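Brabec Workplace Services
Guidance for Staff: Keeping a Shared Desk in Good Order

Desks at the Adar building are used by different members of staff from one day to the next. The guidance below covers small stationery, partitions, desk surfaces and the return of supplies. It applies to all open-plan floors and to the enclosed rooms on the lower level.

Before you begin

Clear the whole surface before sorting anything. Items moved from one side of the desk to the other tend to stay there. Place papers on the chair or on a spare shelf, unplug any personal charger, and wipe the desk with a damp cloth. A dry cloth is enough for the tops of the partitions, where dust gathers along the rail.

Fabric-style panels should be brushed lightly from top to bottom with a soft brush. Do not use spray polish on them. Clear screens fitted above a partition may be cleaned with plain warm water and a lint-free cloth. Desk number plates must be left in place; they are used by the post room and by the fire wardens, and a missing plate should be reported on the same day.

Small stationery

Paper clips, drawing pins and rubber bands are the items most often left behind in drawers. They should be kept in separate containers. A small, clear plastic cup is suitable for paper clips, as the contents can be checked without tipping them out. Drawing pins require a container with a lid.

To sort a mixed quantity of paper clips, tip them on to a clear part of the desk and spread them into a single layer. A pale surface is helpful. Pick out anything that is not a clip, then remove those that are bent or rusted. Linked clips should be separated by hand, as pulling at the chain opens the loops and leaves them too weak to grip. Return the sound ones to the cup one colour at a time.

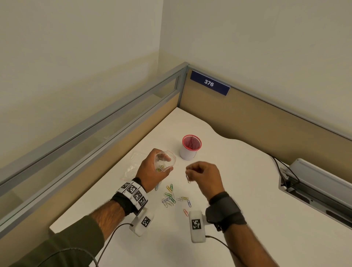
Sorting coloured paper clips at desk 376.

Sorting by colour is optional, but several teams have found it useful. The accounts section keeps green for papers that have been checked and pink for papers awaiting a signature, with plain silver clips for everything else. Where a team adopts a system of this kind, a note of it should be taped inside the top drawer for the benefit of visiting staff.

Do not fill a cup beyond two thirds. Clips packed to the brim catch on one another and are spilled when one is taken out.

Clips and carpets

Any clips that fall should be picked up before the floor is vacuumed. A magnet wrapped in a thin cloth will collect steel clips from carpet; plastic ones must be gathered by hand. Please check beneath the desk and along the foot of the partition – both are easily missed.

Returning surplus supplies

Surplus stationery should be taken to the Boltska supply room, which is open until noon on weekdays. At the last stocktake, 2,452 paper clips were returned from one floor alone, of which 519 were bent and could not be reissued. The remainder went back into general stock and some 1,390 had been handed out again by November.

Bent metal clips go in the scrap tin beside the door. Staples may be placed in the same tin. Plastic-coated clips should be kept apart from it and handed in at the counter.

Leaving the desk

At the end of the day the surface should be clear apart from the telephone, the lamp and one container of clips. Personal cups and food must be removed. Lockers are available on both landings, and keys may be requested through the Cetuvis booking page by quoting the desk number.

Faults with lighting, sockets or loose panels should be reported using the same page.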